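Updated 2024-06-14

# Kitchen and bench tips: working with a small gripper arm

These are the house rules we use at Grandier for table-top arms, rewritten for people who have one at home or on a workshop bench. They apply to light arms with a two-finger gripper, the sort that can pick up a jar or a cup. If your maker's manual is stricter on any point, follow the manual.

## Before you switch on

- Clear the reach of the arm first. We keep people's hands, sleeves and faces 450 mm away from the fingers whenever the motors are live.
- Tie back long hair. Take off lanyards and scarves.
- Put the stop button where you can hit it with the hand you don't write with. Test it once at the start of each session, with the gripper empty.
- Tell anyone else in the room that the arm is about to move. Say it out loud even if they can see you.
- Pets and small children go in another room with the door shut.

Cables deserve a minute of their own. Run them off the back of the table and tape them down at the edge. A loop of cable lying within reach of the fingers will be picked up sooner or later, and the plug usually comes out of the wall before the arm gives up.

## Setting down the thing to be picked up

Stand it on its own with clear table on both sides, wide enough for the fingers to come down without touching anything.
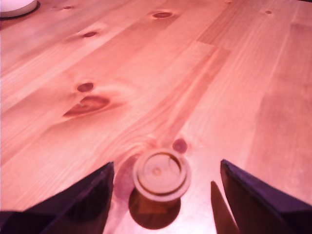 Fingers should be fully open before they go anywhere near the object, and they should reach it level. Stop there and look before you close. You want the object in the middle of the gap, as with the small round one on the pine, with bare wood showing between it and the finger on each side. If it sits hard against one finger, back off and line up again. Closing on an off-centre object pushes it sideways first, and a tall one will go over. A knotty table like that one also gives you free markers: pick a knot, put the object down beside it every time, and you can tell at a glance if it has crept.

Watch for glossy varnish, too. Some cameras read a bright patch as an edge. Drawing a curtain is often enough to cure it.

## Speed and force

Keep to 100 mm per second for any move that ends at an object. You can go faster when travelling over a clear table with the gripper empty, but slow down well before the end of the run.

Start with the lowest grip force the software offers and raise it a step at a time. Lift the object a finger's width, hold, and see if it slips. Write the setting that works on a strip of masking tape and stick it under the object. It saves doing the same trial again in February when you have forgotten.

Our weight limit is 800 g, including the contents. Weigh things full on the kitchen scales. A jar of honey is a lot heavier than it looks.

## Jars and lids

- Check the lid is screwed home before every session.
- Wipe the outside dry. Honey and oil on the glass are the worst.
- Grip the body of the jar where you can. Hold it by the lid only if you would be happy to lift it that way yourself.
- Don't use anything chipped or cracked, even for practice.
- Put a folded tea towel wherever the jar is to be set down for the first few tries.
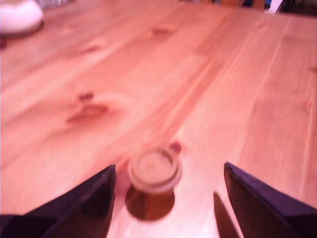

Siiri Riihimäki wrote to ask whether empty jars are safer to learn with. She had been told to practice with them by the shop and found they skidded about and fell over more than full ones did. We agree with her about the skidding. Half fill the jar with dry rice and tape the lid. It stands better, and there is nothing to mop up.

For glass in general, we ask that you use a plastic stand-in of the same size until the arm has made 11 clean lifts running. If one fails, start again from nothing. People grumble at this and it has saved us a good deal of sweeping.

## Paper and plastic cups

Cups are harder than jars. They are light, they taper, and the wall gives way when squeezed.

- Come in high, just under the lid or rim, where the cup is stiffest.
- Leave the lid on if there is one. It keeps the top round.
- Use cold water for practice, never tea or coffee.
- Throw the cup away once it has a crease in it. It will fold in the same place next time.
- Move spare crockery out of the way before starting on the cup. 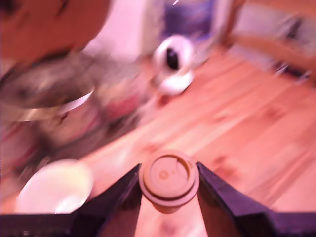 A reader in Gurnden disagrees with our rule on hot drinks, and says that a lidded cup of tea is no worse in a gripper than in a tired person's hand. Her arm brings her one every morning and she has yet to be splashed. We are leaving the rule in. At home it is her decision, but please keep the route away from anyone sitting down, and have the arm put the cup on the table so that you pick it up from there.

## When something goes wrong

Press stop first. Don't grab for the object, even if it is your good jug. Wait until the arm has gone still, then take hold of whatever is in the fingers and support its weight before you release the grip. Some arms drop slowly when the power goes, so keep your other hand out from underneath.

Broken glass means power off at the wall. Check the finger pads for splinters with a torch and a piece of damp kitchen roll before using them again.

## Afterwards

1. Park the arm folded, fingers closed, over the table.
2. Wipe the finger pads with a cloth and a little washing-up liquid. No solvents.
3. Look at the pad edges for lifting or wear.
4. Unplug it.
5. Note anything odd in the book, with the object and the grip setting.

The Nidamora log sheet does well enough for the last one, though any exercise book will do. Replacement pads are kept in the second drawer with the Santoro hex keys. Please put the keys back.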